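The Noren

by Mahtab Mohammadi

The boat had been on blocks behind the Papadakis boatyard for two winters before Grigoris Mavromatis put a sign on it. He wrote FOR SALE on a piece of cardboard, and under that the price, 300, and his phone number. It rained that night and the cardboard went soft. The next day he did it again on the lid of a paint can.

It was his father's boat. She was called the Noren and her number, 1369, was still on the bow in his father's square handwriting. She was eighteen feet long, with an inboard diesel that had last been started for the funeral, when his uncle wanted to take her out past the breakwater and back. They had gotten as far as the fuel dock.

Grigoris lived an hour away in Perklow and sold insurance. He didn't fish. He had told the yard he would be done with the boat by the end of June, and it was past that now, and the woman in the yard office had stopped waving when he drove in. 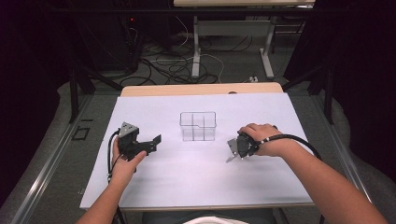

Three people called. The first wanted only the engine. The second wanted to know if the boat could be delivered, and when Grigoris asked where, the man named a lake in another state. The third was a woman named Peninah Shemweta, and she asked what the hull was planked with.

"I'd have to look," Grigoris said.

"You don't know?"

"It was my father's."

She said she would come and look herself.

She came on a Saturday in a green pickup with a ladder in the back. She was in her fifties and wore coveralls, and she shook his hand and then walked past him to the boat. She went all the way around it once without touching anything. Then she took a small awl out of her pocket and began pushing it into the planks along the keel, every foot or so, leaning on it with the heel of her hand.

Grigoris stood by the stern. He had thought there would be some talking first. He had gotten the papers together in a folder and had been ready to explain about the registration, which had lapsed.

"Pine," she said from the other side. "Somebody replaced these four. Was that your father?"

"It could have been."

"He did it right. He ran them long."

He came around and looked at where she was pointing. He could see that some of the planks had a different grain under the paint, and that was all he could see. He remembered a spring when his father was gone every evening until dark and his mother kept the plates in the oven. He must have been nine. He had assumed, when he thought of it later, that his parents were fighting.

Peninah put the ladder up and climbed in. He heard her moving around, lifting the floorboards and setting them down. After a while she called out to ask if he had the key to the locker under the forward deck. He didn't. He hadn't known it was locked.

"Do you mind if I take the hinge off?"

"Go ahead."

It took her ten minutes. The screws had been painted over, and she scraped the slots clean one by one. Grigoris climbed up and stood on the top rung with his arms on the rail. The inside of the boat smelled the way his father's coat used to smell, diesel and something like old bread.

In the locker there was an anchor line, gone stiff, and two coffee cans of lead weights. There was a bottle of ouzo with an inch left in it. There was also a school notebook with a blue cover, wrapped in a bread bag and closed with a rubber band. The rubber band broke when Peninah touched it. She handed the notebook up to him without opening it and went back to looking at the engine.

He read some of it there on the ladder. It was a log. His father had put down the date, the wind, the place, what he caught, and what he got for it. The places weren't on any chart. They had names like Behind the Priest and Two Chimneys and Leonidas's Mistake. There was nothing about the family in it until the fourth page, where his father had written, wind NW, nothing, G. came with me, sick, home by 8.

Grigoris remembered that too, but he remembered it as a whole day. He would have sworn that they were out until the afternoon and that his father had been angry with him the entire time.

He turned the pages. G. came with me was there two more times that summer, and then it wasn't there again.

"The engine turns over by hand," Peninah said. "That's more than I expected. The shaft needs a new seal. I'll give you what you're asking."

He closed the notebook. "I have to talk to my sister," he said.

Peninah looked up at him from the bottom of the boat. She had grease on her chin. "Your ad didn't say anything about a sister."

"No. I'll call you tomorrow."

She put the hinge back on before she left, all six screws, and she swept up the paint flakes with her hand and carried them to the barrel by the gate.

He called his sister from the car with the windows down.

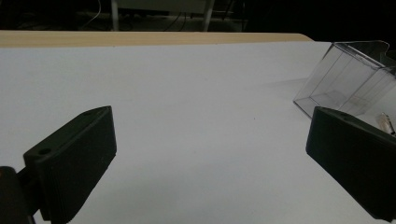 Angeliki said that he should take the money. She said their father had loved the boat because it was the one place where people couldn't ask him for anything, and that it was foolish to get sentimental over that now, when neither of them could tell a bilge from a bathtub. Then she asked him what the notebook said about her.

"I haven't finished it," he said.

"But so far."

"So far it's mostly bream."

She was quiet. He could hear her television. "Read it to me," she said.

So he read it to her, sitting in the yard with the phone against the steering wheel. He read the winds and the weights. At Two Chimneys their father had caught eleven kilos on a single morning and had underlined it. When he came to Leonidas's Mistake, Angeliki laughed and said that had to be Leonidas Spanos from the bakery, he'd put his cousin's boat on the rocks there during the soccer final. She was surprised that Grigoris didn't know it. Everyone knew it, she said. He would have been away at school by then.

She came into it near the end of the second summer. A. made the sandwiches. Then, a week after, A. made the sandwiches, too much salt, ate them. He read that one twice because she asked him to.

By then it was nearly seven. The woman from the yard office came out with her bag over her shoulder and stood by the gate holding the chain, and he raised one finger to her, and she leaned against the post to wait.

"Does she fish?" Angeliki said. "The woman who wants it."

"I didn't ask her."

"You should ask her."

"What difference does it make?"

"I don't know. I'd want to know, that's all. And ask her if she's going to change the name."

He said he would. He put the notebook on the passenger seat and then moved it to the glove compartment, and he had to take out the maps to make it fit. He drove to the gate and told the woman he was sorry to have kept her. She said the yard would need its money for July either way.

On Sunday he called Peninah at noon. She answered on the first ring, and there was a saw running somewhere behind her. He told her she could have the boat. He asked her whether she fished.

"My husband did," she said. "I just fix them. Why?"

"There are some places written down," Grigoris said. "I could copy them out for you. I don't know exactly where they are, but my sister might."

The saw stopped. Peninah said to bring them along with the papers, and could he be there by nine, she had the trailer only until lunch.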